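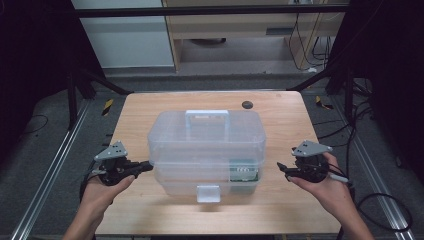
The box bench, mid-morning. Both grippers in hand, box awaiting developments.

Berkevwood open morning, May: the gallery

Every spring the Berkevwood workshop opens its doors, lays on two kinds of biscuit and lets the public watch robots being taught to do things the public can already do. I went last year and swore I would write it up. This year I have, with a very modest number of pictures and rather more words than a gallery needs. Regular readers will be used to it.

The workshop is at the far end of the Sternham estate, past the tile warehouse and the place that does van racking. There was a sign at the gate with an arrow on it. The arrow pointed at a hedge. Once we had all been round the hedge we were given a sticker and told to mind the cables.

I signed in as visitor 106, which sounded impressive until I saw that they had carried on the numbering from last year.

The welcome

Njål Sundqvist runs the place and gave the talk. He spoke for 8 minutes by the wall clock, having promised five, and used the word "simply" in front of several things that were not simple. The gist was that the arms Vakolstead are building for warehouse work need to learn from people first. So a person sits at a bench with a gripper in each hand, does the job, and every movement is recorded. Later on, a machine studies the recordings and has a go.

A man near the front asked when the machine would be better than the person. Njål said that depended on the person.

At the bench

The job on show was handling a plastic storage box, the sort with an upper tray over a deeper compartment, a pale blue handle on the lid and a pale blue latch on the front. There was a green circuit board inside. I own a very similar box full of picture hooks and dead batteries, and I have never once thought of handling it as a skill.

It is a skill when your hands have been swapped for pincers. Each gripper has a grey triangular plate on top, covered in black dots, which is how the system keeps track of where it is. Bart Vanhove, who looked after our group, explained the dots very well and then explained them again to a boy of 7 who had understood the first time and wanted to get on to the next bit.

Bart's advice to anyone trying it was to come at the box from both sides, level, and slowly. He said beginners go in like they are catching a hen. I would like it noted that I have caught hens, and that the hens were easier.

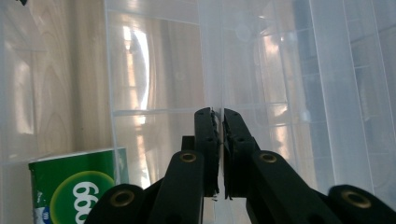 What surprised me was how much of the work is in the last little bit of travel. You think you have arrived and you have not. Your own fingers would have sorted the matter out without consulting you, but the gripper waits for instructions, and you find yourself giving them under your breath. The woman after me said "come on, petal" to hers throughout. Bart assured her the sound was not being recorded, and she seemed a bit put out.

Clear plastic, I learned, is a nuisance. A cardboard box has the decency to look like a box from every direction. A see-through one shows you the table behind it, the lights, and a smeared version of the window, and somewhere among all that is the wall you are trying to take hold of. Njål told us they had picked it on purpose. If the arm can cope with that, he said, it can cope with a parcel.

Having a go

Visitors got 60 seconds each at the practice table, timed on somebody's phone. My own turn went as follows: approach, good; approach again, less good; small collision; alarm. The alarm was the phone.

The boy got his lid open and shut again and handed the grippers back with a short nod, like a surgeon. Nobody clapped me, but there was quite a lot of sympathetic breathing.

Also seen, no pictures

The Mahlangu trolley, a squat thing on wheels that is meant to follow you down an aisle carrying your tools. It took a liking to one gentleman in a quilted jacket and followed him to the tea table, where it waited. He moved, it moved. He told us he had a spaniel at home that was worse trained.

A corner with old prototypes on shelves, labelled in marker pen. My favourite label read DO NOT THROW AWAY AGAIN.

The biscuits, which were shortbread and a lemon one. The lemon went first.

Questions from the floor

Someone asked whether the people at the benches get bored. Bart said yes, a bit, but that you get fussy about it after a while, and once you are fussy you are no longer bored. He does it himself for part of most mornings and now finds he opens his own kitchen cupboards with unnecessary care.

Someone else wanted to know if the arms would ever do ironing. Njål gave a long answer about cloth. It was a no.

Getting there next time

Doors open at half past nine and the talk starts at ten, or when Njål has found the clicker. Parking is on the left after the tile warehouse. The upstairs is by stairs only, but everything shown to visitors is on the ground floor. Children are welcome and will beat you. Ignore the arrow.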